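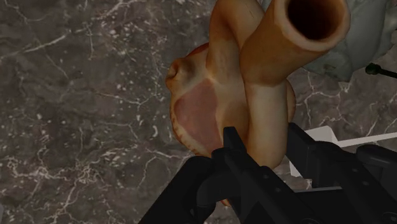
# Brurnska kettle, ten months in

I bought the Brurnska last July when our old electric kettle finally quit, and I've used it pretty much every day since (tea in the morning, more tea after lunch, ramen when I'm feeling lazy). So I figure I've earned the right to an opinion!

First, the good stuff. It boils fast. I timed it against my sister's Teswood with the same amount of cold water, and mine was whistling at 238 seconds while hers was still grumbling along. It took 4 minutes and change the next time I tried it, so call it a small win. The whistle is loud enough to hear from the backyard, and it's a nice low note, not that awful shriek.

Pouring is where I go back and forth. A full kettle dribbles down the front unless you really commit to the tilt, and pour-over coffee is hopeless. My neighbor Chaiwat Ruangrit swears by his Mahawong gooseneck for that and he's probably right, but his holds almost nothing and I've got a family of tea drinkers here.

Cleaning is easy. We have hard water, so I do a vinegar boil every few weeks, rinse twice, done. The lid knob came loose in the winter and I tightened it with a butter knife, and it's been fine.

I paid 191 for it at Brasgate, which made me wince, though I've seen fancier ones going for 300. Would I buy it again? Yeah, on sale. Four stars from me, and I'd give it the fifth if they fixed the dribble.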